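Setting Up a Gut-Strung Viola for a Humid Room

Gut strings respond to moisture faster than any other part of the instrument. A plain gut A on a viola can move far enough during a rehearsal to pull the rest of the set out with it. Most of the correction is done at the nut, the bridge and the pegs, before the strings go on.
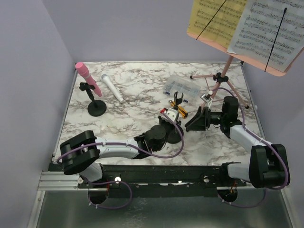
Words: Tímea Lengyel
Strings & Setup, June

Start with the nut. Slots cut for wound synthetic strings are too narrow for plain gut, which then binds and jumps in pitch as the peg turns. Open each slot with a round file until the string rests in it to half its diameter. Finish with 800 grit paper folded over a piece of scrap string, then rub in soft pencil lead.

The bridge comes next. Gut runs at lower tension than steel and swings wider, so the top curve has to be a little higher on the bass side. At the Danwood workshop in Flastville the usual blank is left 6 mm thick at the feet and thinned toward the top by eye. A parchment patch under the A stops the string from cutting into the wood.

Pegs should be refitted if they show a shiny ring on one side only. Peg compound hides a poor fit for a month or two – after that the peg slips again, usually in wet weather.

Two makes of string were used for this article. The Gouveia set is lightly varnished and holds pitch better in damp air, with some loss of brightness under the bow. The Wotell set is unvarnished and rougher to the finger. It frays sooner at the nut, and the A lasted 51 hours of playing before the first loose hair appeared. Trim such hairs with nail clippers. Pulling them opens the twist.
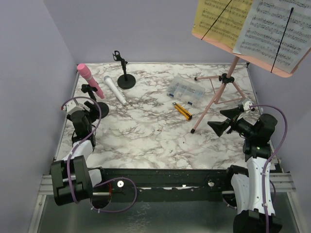 Marble-patterned tabletop between pale lavender walls.

New gut needs several days to settle. Bring all four strings up together, a half step below pitch, and leave the instrument overnight. Check that the back of the bridge still stands square to the top, as it will lean toward the fingerboard each time the pegs are turned. Only then tune to full pitch.

A light coat of almond oil, wiped off after ten minutes, slows the uptake of water. Keep it away from the bowing area. Wound C strings do not need it.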